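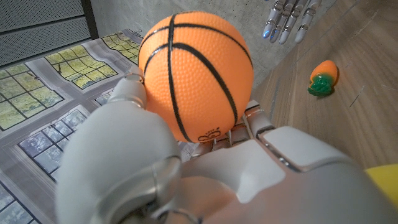 How long does the color guard need to get from the rear doors to the flag stands at Vedstead? 58 seconds at the standard cadence, measured from the first step to the order to halt.

July 2018. Second walk-through for the veterans' recognition ceremony. The June figure was 53 seconds, but that was taken on the old aisle layout, before the front row was moved back. I have corrected the run sheet.

Michalis Kontogiannis commanded the detail. The left rifle guard is still turning early at the stage steps. We ran the turn again with the count called out loud, then silent. Silent was worse.

The stands from Jorenard have a narrower socket than the old pair. The state flag pole seats fully; the national flag pole stops 2 inches short and leans. I have written to Liapis for an adapter ring -- if it does not come, we go back to the old stands.

Name list stands at 27 honorees. Two have no confirmed branch or years of service, and I will not print those lines until the families reply. Reading order is by branch, then by last name.

Vetex delivered the white gloves. Sizes medium and large only, and the order said small as well. Invoice held.

Still open: the microphone height for the invocation, and who takes the folded flag from the table after the roll is read. Michalis wants a cadet. I would prefer the senior instructor.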